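Vover Two-Finger Gripper, Small Frame

Grippers > Parallel > Electric
In stock, ships from our Riltlow shop
Price: $945 each, $312 for the spare finger and pad kit

Overview

The Vover is the gripper we reach for first when somebody calls and says they have a light arm, a mixed bag of things to pick up, and not much patience for air lines. It runs on electricity alone, it bolts to the common small wrist pattern, and it opens to 90 millimeters, enough for a coffee mug across the body or a paperback across the spine. We have sold it next to the Hegyi and the Jumus for a good while now, and because people keep asking us which of the three they should get, we have put our own comparison on this page instead of making you dig it out of three separate manuals.

A quick word on how we try things. Jenő Kozma runs our bench, and he has a firm rule that every gripper goes through the same chores in simulation first and on real hardware second. The simulated part lets us swap fingers, camera mounts and controllers in an afternoon, and lets you do the same at home before you spend a dime (the model files are free to download, see further down). The hardware part keeps us humble. If you have ever watched a gripper that was perfect on the screen slowly let go of a ceramic plate, you know what we mean!

What comes in the box

One gripper with motor and driver built in
One pair of short fingers, flat profile
One pair of soft pads, already fitted
One wrist adapter with screws and a hex key
One power and data cable, long enough to run down a small arm with slack to spare
Printed quick start sheet

The controller is sold separately. If you already own a Riltlow desk controller you are set, and if you own someone else's, please write to us before you order and tell us which one. Hajnalka Mészáros answers those messages herself and she would much rather spend ten minutes on an email than have you send a box back.

How it compares with the Hegyi and the Jumus

All three are two-finger grippers, all three are electric, and from across the room you might have a hard time telling them apart. They feel quite different once you start working with them.

The Hegyi is the strong one. It closes hard and stays closed, and if your day is made up of metal blanks or full jars then you should go straight to the Hegyi page and not let us talk you out of it. It is heavier than the Vover, though, and on a light arm you will notice that at full reach, where the wrist starts to sag a little and your careful calibration goes with it.

The Jumus is the quick one. It snaps open and shut in a way that is honestly fun to watch, and for sorting small, tough parts it is hard to beat. Where it gave us trouble was anything thin. The fingers have a rounded tip, and a rounded tip has very little to say to a sheet of plastic.

The Vover sits between the two. It is slower than the Jumus and weaker than the Hegyi, and we think it is the friendliest of the three to set up. The force setting is one plain number, the fingers come off with two screws, and the pads can be peeled and replaced without solvent. Tibor Kelemen had a pair swapped before his tea was ready, and then of course had to do it twice more to show the rest of us.

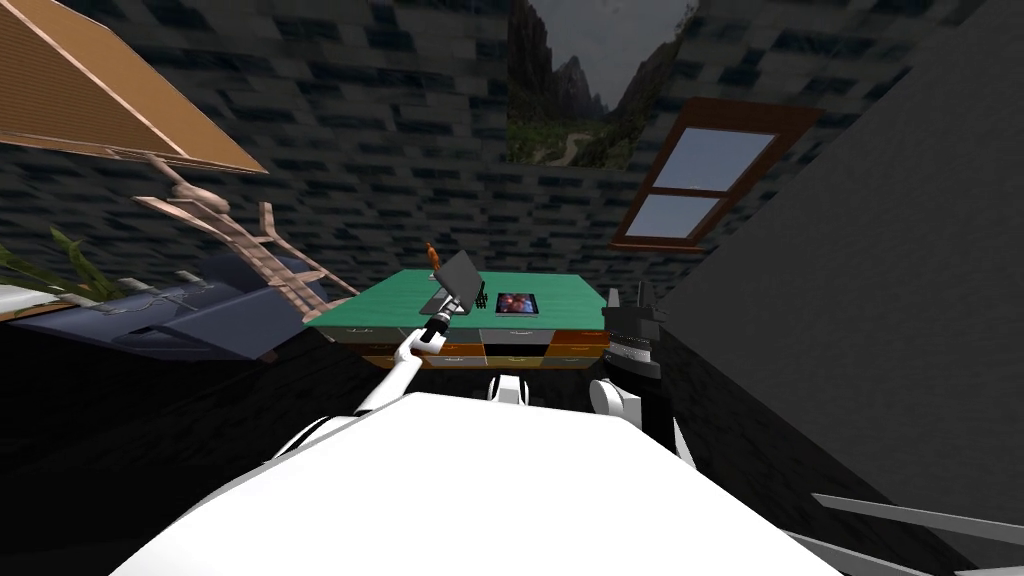 Flat things are where we think the Vover earns its price, and they are also where most of our customers' questions come from. A box or a bottle gives the fingers two good sides to close on, while a tablet, a lid or a cutting board gives them one thin edge and a long lever that wants to swing. In our simulated living room the left gripper has a thin gray panel of that sort tilted upright above the green tabletop, and a hold like this one is a useful check on any finger you are thinking of buying. Look at how the panel sits between the fingers, then ask what happens when the wrist turns. With the flat fingers the contact runs in a line along the panel, and the panel has less room to pivot. With the rounded Jumus tips, our same chore ended with the panel drooping toward the table more often than we would have liked. There is also the matter of what else is on the surface, the little orange bottle shape toward the back and the small framed picture lying flat, and a long panel on its way down can sweep through all of it. We score a knock against a neighbor just as strictly as a drop.

The frame is worth a mention too, as a different sort of puzzle. An item lying flat has no side for a vertical grasp to close on unless the fingers can get down beside it. With the Vover we come in at an angle, touch the table lightly with one finger, and slide. Please set your force low before you try that. Bence Dobos did it at full force once, on the real bench, and the mark is still there.

Choosing fingers

The short flat fingers in the box suit most people. We also stock a long pair for reaching into bins and a hooked pair for drawer pulls. The hooked ones are a little odd to look at and they will not pick up a pencil, but if opening drawers is on your list they save a great deal of fiddling with the approach angle. On a two-armed robot many folks fit flat fingers on one side and hooked on the other, and our download package has that layout ready to load.

Pads wear. We get 3,000 cycles from a pair on the bench before the corners go shiny and the grip falls off, and we change them then whether or not they look bad. Rough or gritty parts will eat them sooner. Paper and cardboard are surprisingly hard on them as well.

Choosing a camera mount

You can put a camera on the wrist, on the body of the robot, or up on a stand, and we have had long and cheerful arguments about it. Our own preference for flat objects is a wrist camera together with a wider view from the body. The wrist camera sees the edge you are about to grab, right up until the object fills the whole view, and at that point you want the second camera to tell you where everything else is. A held panel can hide a good part of the table from either one, so plan your set-down spot before you pick up.

The wrist bracket for the Vover takes the usual small screw thread and can be turned in steps. Gyula Tóth likes it tipped slightly inward so both fingertips stay in view when they are fully open. Start there and adjust to taste.

Controllers

The Vover talks to the Riltlow desk controller with no setup beyond plugging it in. Position, force and speed can all be changed while it is moving. It will hold its last position if the data line drops, and it will relax if the power drops, so anything fragile should be over something soft while you are still getting to know it.

One small thing we would like you to know before buying: the force reading is worked out from motor current and there is no separate sensor in the fingertips. It is fine for telling "I have it" from "I missed." It is not fine for judging how ripe a peach is. If you need that kind of touch, ask us about the sensor pads for the Hegyi, and be prepared for the price.

Trying it in simulation first

The download package includes the gripper model, all three sets of fingers, both camera mounts and the living room we use for our own comparisons, with the furniture in place. The Hegyi and Jumus models are in there as well, and you can run the same chore with each. Friction is set on the cautious side. If your real pads grip better than the model does, lovely, and we would still suggest leaving the number alone until you have run your own parts for a day or two.

The package was last refreshed in September. If you have an older copy, the finger pads in it are a touch too thick and thin objects will seem easier to hold than they are. Please replace it.

Questions we get a lot

Will it fit my arm?
If your arm takes the small wrist pattern, yes, with the adapter in the box. For the larger pattern there is a plate, and we will add it to your order at no charge if you ask in the notes.

Can I run two from one controller?
Yes. Give each one its own address before you connect the second. The quick start sheet has the steps on the back, where everyone misses them.

Is it quiet?
Quiet enough to talk over. There is a soft whir on closing and a click if it reaches the end of its travel.

Can I wash it?
Wipe the fingers and pads with a damp cloth. Keep water away from the motor housing, and please do not put any part of it in a dishwasher. (Yes, we have had one come back.)

Returns and help

Try it, put some hours on it, and if it is not right for your parts you may send it back within 90 days in any reasonable condition. We only ask that you tell us what you were trying to pick up. Those notes go straight to Jenő's bench, and a fair number of the chores in our comparison began that way. For help with setup, use the contact form and put the word Vover in the subject line so it reaches Hajnalka.

Related items: Hegyi strong-grip gripper, Jumus fast gripper, Vover spare finger and pad kit, wrist camera bracket, Riltlow desk controller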